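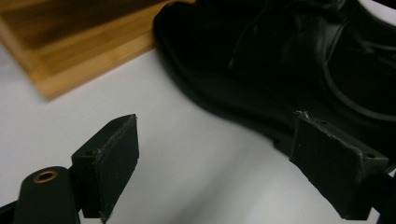 白い面と靴(作業場所)

玄関まわり点検票 靴置き場・2段シューズラック
施設:Orero 共用玄関
点検日:2018年5月30日(水)
票番号:99
前回:1月
判定の書き方:良=そのまま使用可、注=使用可だが経過を見る、否=使用中止

1.床と下敷き
1-1 床面に段差、めくれ、釘の浮きがない 良
1-2 床に砂や水がたまっていない 注
コメント:たたきの隅に砂。掃き掃除のあとで再確認し、残りなし。雨の日は夕方にもう一度見ること。
1-3 白いボードの反り、割れ 良
1-4 ボードの滑り(手で前後左右に押す) 注
コメント:奥側は動かない。手前は強く押すとわずかにずれる。滑り止めシートの貼り直しを依頼済み。
1-5 ボード表面の汚れ 良
コメント:乾いた布で拭く。靴墨が付いたときは中性洗剤を薄めて使用。シンナー類は不可。

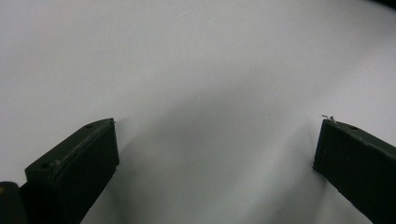 白いボードは水拭きしてもよいですか。
固く絞った布であれば差し支えありません。拭いたあとは乾いた布で仕上げ、完全に乾いてからラックと靴を戻してください。

2.ラック本体(竹製、2段)
2-1 脚のがたつき 良
コメント:四隅を順に押して確認。前回は右手前に浮きがあったが、ねじの増し締め後は出ていない。
2-2 棚板と脚の接合部のゆるみ 良
2-3 ねじ頭の飛び出し 良
コメント:六角レンチは下駄箱脇の工具箱、上の引き出し。使ったら戻す。前回は戻っていなかった。
2-4 竹のささくれ、割れ 注
コメント:下段の裏側に毛羽立ちが1か所。目の細かい紙やすりで整えた。素手でなでて確認しないこと。軍手か、古いストッキングをかぶせた手で見ると引っかかりが分かる。
2-5 かび、黒ずみ 良
コメント:下段は風が通りにくいため、裏も懐中電灯で見る。
2-6 縁の欠け 良
2-7 1段あたりの荷重が8kg以下 良
コメント:施設内の決まり。長靴や安全靴は下段へ。上段に植木鉢や工具を載せない。
2-8 壁への寄りかかりがない 良
コメント:ラックは自立させて使う。壁に当てて安定させている場合は「否」とする。

3.靴の置き方
3-1 左右がそろっている 良
3-2 靴が通路側にはみ出していない 良
3-3 濡れた靴を棚に直接置いていない 良
コメント:濡れた靴は新聞紙の上で乾かしてから載せる。竹に水染みが残ると取れない。
3-4 靴ひもが棚から垂れていない 良
3-5 靴底の小石、泥を落としている 注
コメント:ブラシが1本しかなく、毛先も開いている。Hokbridgeに追加を注文中。届くまでは外の水道脇のものを使ってよい。
3-6 ラックの前に仮置きする靴は、1足まで 良
コメント:黒い靴が1足、かかとを手前にして並べてある。つま先はラックの下を向く。通行の幅が足りない時間帯は棚に上げる。
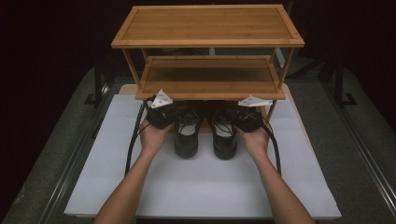

4.周囲と通路
4-1 ラック前の通路幅が100cm以上 良
コメント:傘立てを置いた状態で測る。傘立てを外して測った数字は記入しない。
4-2 避難口の表示が隠れていない 良
4-3 延長コードが通路を横切っていない 良
コメント:夜間の除湿機を使うときは壁沿いに通し、朝に片づける。
4-4 照明の球切れ 否
コメント:外側の1灯が点かない。球を替えても点かず、器具の不良と思われる。Yalçınkayaに見積りを依頼。修理までスイッチに張り紙をする。
4-5 玄関マットの端のめくれ 注
コメント:両面テープの粘着が落ちている。

5.処置のまとめ
・下敷きの滑り止めシート貼り直し(1-4)
・靴ブラシの補充(3-5)
・外側照明の修理(4-4)
・マットの両面テープ交換(4-5)

ラックの使用は継続可。照明は修理が済んだ時点で4-4だけを再点検し、この票の余白に結果を書き足す。新しい票は起こさない。

6.記入上の注意
「注」を付けた項目には必ずコメントを入れる。同じ項目が2回続けて「注」になったら、次は部品の交換を検討する。コメント欄に「異常なし」とだけ書くのは避け、どこを押したか、どこを見たかを残す。鉛筆書きは不可。
票の写しは玄関の掲示板裏のファイルへ、原本は事務室へ。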